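Soft mesh pads or hard rubber tips for thin round objects?

Posted in: Grippers and end tools
Asked by grultasine_lab

Hello all. I am comparing two kinds of fingertip for a hand-held gripper, which I use for recording pick and place tasks at a desk. The first pair is hard rubber, flat, from Ritel. The second pair is softer, with a fine grid on the inner side. My objects are mostly pens, markers and small boxes.

With the rubber tips, a marker turns in the grip when I lift it near the cap. I made 126 lifts with each pair, and the rubber lost the marker 39 times. With the grid pads I have not yet finished the counting, but the marker seems to sit better. My worry is wear. Does the grid become smooth after some weeks? And should I change the opening width when I change the tips? At present it is 70 mm for both.

Thank you in advance, and excuse my English.

3 answers

Bostberg
Grid pads, without doubt. I have used them since December and I would not go back. Rubber collects dust and then it slides.

hsueh_bench
I have tried both, so I will answer your points in the order you gave them.

The turning comes mostly from where you hold the marker. If you grip near the cap, the barrel is heavy on one side and it wants to swing down. A flat hard tip touches a round barrel only on a thin line, so it cannot resist this very much. A softer pad gives way a little and the line becomes a small area. Please try also to grip closer to the middle before you blame the rubber.

On wear: mine became smoother at the lower corner first, where the tip touches the desk. I wipe them with a damp cloth and let them dry before the next session. I do not use alcohol, it made one pair hard.

On the opening: 70 mm is fine for a marker. What you should check is whether both tips close on the centre line after you change them. Different pads have different thickness, and one side can arrive first and push the object away.

My usual check goes like this.

1. Close the gripper slowly with nothing between the tips and look whether the pads meet flat.
2. Lay a marker on the desk at a slant and bring the tips down on both sides of the barrel, so that the cap points away from you.

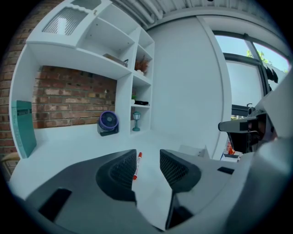
3. Close until both pads touch, stop, and see whether the marker has moved sideways. If it has, loosen the tip on the side which arrived first and set it again.
4. Lift a hand's width, wait a moment, and put the marker down.

I repeat steps 2 to 4 with the marker at different angles.

tapeandwire
Can't speak about the grid ones. I put a strip of cloth tape on my rubber tips and it was good enough for pens. You have to replace it often.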